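Frequently Asked Questions: Metal Bins, Dividers and Loose Stuff

Last updated Saturday, January 16, 2021

Saltley sells used and reconditioned metal storage bins to small shops, garages and people with too much in their basement. These are the questions we get most. The answers were written by Julián Echevarría, who has been asked to be more cheerful and has declined.

Do I need a metal bin at all?

Maybe not. If what you are storing is light, clean and lives on a shelf indoors, a cardboard box will do the job and costs next to nothing. We have talked plenty of people out of buying from us. Metal makes sense when the things going in have edges, when they get dropped in from above, or when the bin is going to be dragged across a concrete floor. Ask yourself which of those is really happening in your garage before you spend the money.

Is a divided bin better than a plain one?

Sometimes. A divider gives you two places to put things, and most households and small shops do keep to a system with two places in it. We are less convinced by anything with more. We used to stock an insert from Falline that split one bin into a whole grid of little cells, and every one that came back to us had the same mix of junk in every cell.

The usual trouble with a two-part bin is that one side fills up and the other stays bare. If that's you, a divider isn't helping and you could have bought the plain one for less.

What's the point of a sloping divider?

The sales sheet for our old Brestumis line said a sloping divider "presents the contents to the user." I never knew what that meant. What a slope does is let small things slide down to the floor of the compartment, where you can get your fingers on them. It also takes some room away from one side or the other, so measure the longest thing you own before you order.

Are the scratches a defect?

No. We get this one every week. Bare or painted sheet metal that has been used will be scratched, and the divider usually gets the worst of it. Everything that misses the floor hits the divider on the way down. You'll see dark scuffs, crooked lines, places where the paint has been scraped pale. None of that changes what the bin can hold.

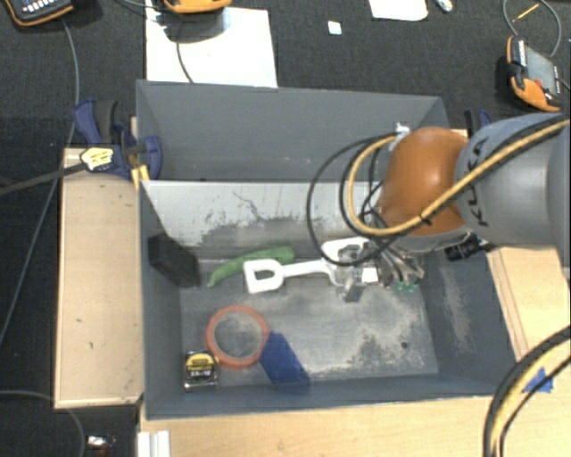 A dent that has pulled a seam open is another matter, and so is rust you can push a screwdriver through. If you get one of those from us, send it back and we'll pay the freight. If you get one with an ugly floor, it's a used bin and it was priced like one.

Can I repaint it?

You can. I wouldn't. Kianoush Hashemi at the Hashemi body shop has repainted the insides of several of ours for customers who insisted, and he does nice work, but the floor goes back to looking worn very quickly if the bin sees real use. Paint the outside if the color bothers you. The dull blue-grey is what a lot of these came in, and it does at least hide dust.

Does a rubber liner help?

It cuts the noise. That's a good enough reason if the bin is near somebody's desk. As protection for the contents I'm doubtful, mostly because grit works its way under the liner and stays there. If you do use one, cut it a little small and lift it out when you clean.

There's a hole in the floor. Is that normal?

Many of our bins have a small round hole in the floor, and no two suppliers have given us the same explanation. Drainage is the popular one. One hole won't drain much unless the bin happens to lean that way. If you keep small screws or washers, cover it with tape or put them in a jar. We don't plug holes before shipping and we don't knock anything off the price for them.

How much should I put in one?

Less than you want to. The bins can take it. The person looking for something can't. Six or seven loose things in a compartment can be found by looking. Once they are three layers deep, you're digging, and the thing you want is at the bottom under something with a blade on it.

Our largest open bin is rated at 123 pounds. I have seen customers treat that as a goal.

Should I sort by type, by size or by how often I use things?

People feel strongly about this and I've stopped arguing. Sorting by type looks good on the first day. Sorting by size works better for odd shapes, since long things stop hiding short ones. Sorting by use is what most of us end up doing without meaning to: the stuff we grab is in front and the rest is in back.

Firouzeh Yazdani, who runs our returns desk, keeps the front half for things with a known home and the back half empty on purpose, so there's somewhere to put things while she looks. I thought this was a waste of a compartment. I now do it myself.

What about color-coded labels?

They help if everybody using the bin agreed to them. Otherwise you have a bin with stickers on it. We sell a pack of 96 for anyone who'd like to try, and no, you can't return the pack after you've used 3.

How do I clean one?

Empty it, tip it, knock the grit out, then wipe it down with a rag and dish soap. Dry it properly, corners included. Skip the special metal cleaners. We tested a few last November against plain dish soap, and Nanami Takeda, who did the scrubbing, couldn't tell the panels apart afterward.

Watch the top edges. Thin sheet metal can be sharp where the paint has worn off, so wear gloves.

Do your bins stack?

Open-topped ones don't, whatever you've seen on other websites. They'll sit on top of each other until someone bumps them. Use a shelf.

Can I order a single bin?

Yes. Shipping on one bin is 40 dollars in the lower 48, and that's often more than it's worth - check what your local salvage yard has first. Pickup at our counter is free if you call ahead and ask for Mirko Guerra.

Will a bin make my shop tidier?

It will move what's on the bench into a bin. The rest is up to you.

Question not covered? Use the contact form. Please include the inside measurements you need, and measure them twice.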